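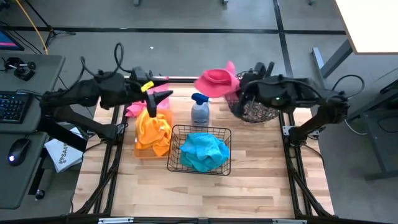 One reader wrote after my first look at the Rastard gripper that hers had let go of a towel in midair, with no warning at all, and wanted to know if mine had ever done the same. It has, I'm sorry to say, and I owe you all a longer answer than the one I gave back in November.

I've been sorting cloths with a pair of these for 50 days now, and I'm still very fond of them. They're quiet, they pick up thin fabric beautifully, and the fingers come off with 2 screws (a joy if you've ever owned the old Undeck ones!). But on a long shift the grip goes soft. The log goes on saying "holding," the fingers ease apart, and down comes the cloth.
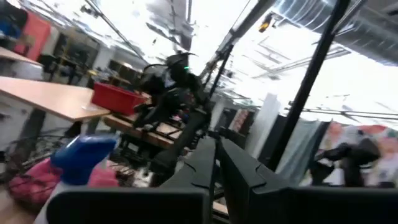
With a washcloth that's only a nuisance — you pick it up and start over. What bothers me more is the restart. After fault 838 the gripper snaps shut the moment power comes back, before the arm has checked where it is, and my thumb was a good deal closer than it should have been. Skirkon's support people were lovely about it and sent new firmware, which cured the snapping but left me with the slow droop after roughly 60 minutes of steady work.

So I'd still buy the pair again, for soft things only, and I'd keep my hands well back at power-up whatever the firmware says. I'll post again once the replacement motor gets here.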